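Home | Issues | Sections | Authors | Search

Print this article | E-mail this article

3.2 Placing of plates between washing and drying

The second part of our study looks at the drying rack as a place of order in the household. In the earlier literature on kitchen work, the rack is mostly treated as the end of washing. Our households in Skultulitz describe it differently. For them the rack is already a kind of storage, and the way the first plates are put in decides how the rest will fit.

We visited 22 households and recorded 88 sessions of dish work, all of them after the evening meal. In each home we asked the person to work as usual and to speak only if they wished. The sessions were then coded by two readers, who marked the order of the items, the slot chosen and the side from which the rack was filled. Figure 2 shows the brushing of a plate over the front edge of the rack, with two plates already standing one behind the other.
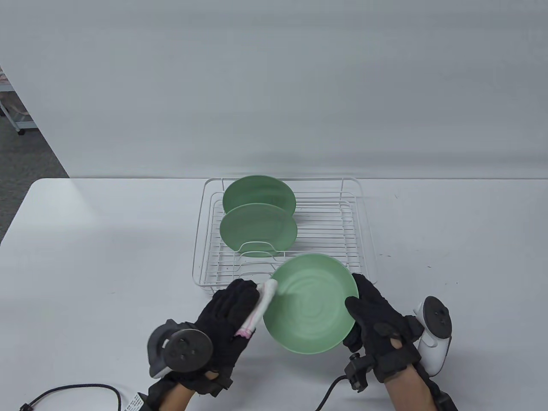
Temitope Abubakar, research associate, household studies

Figure 2. Brushing a round plate at a wire rack. The right half of the rack is still free.

We call this arrangement "one-sided filling". The plates stand close together and partly cover each other, and a wide area is kept open. It was the most common arrangement in homes with plates of one size. Several participants told us that the open side is meant for bowls and pans, which come last. Others gave no reason and said only that they had learned it from a parent.

One-sided filling has a cost. When plates overlap, the air can pass less easily between them, and in the Warka district some participants turned or moved the plates later in the evening. Desmet describes a similar habit with glasses - there the items were spread again before the night. We did not measure drying time, and therefore we cannot say how large this effect is.

The work with the brush is discussed in Section 3.3.

Recent items
Shelf height and daily reach in small kitchens
Ans Van Damme: Cloth or rack? Notes from Drarico
Who empties the sink?

Back to top | Previous | Next | Contents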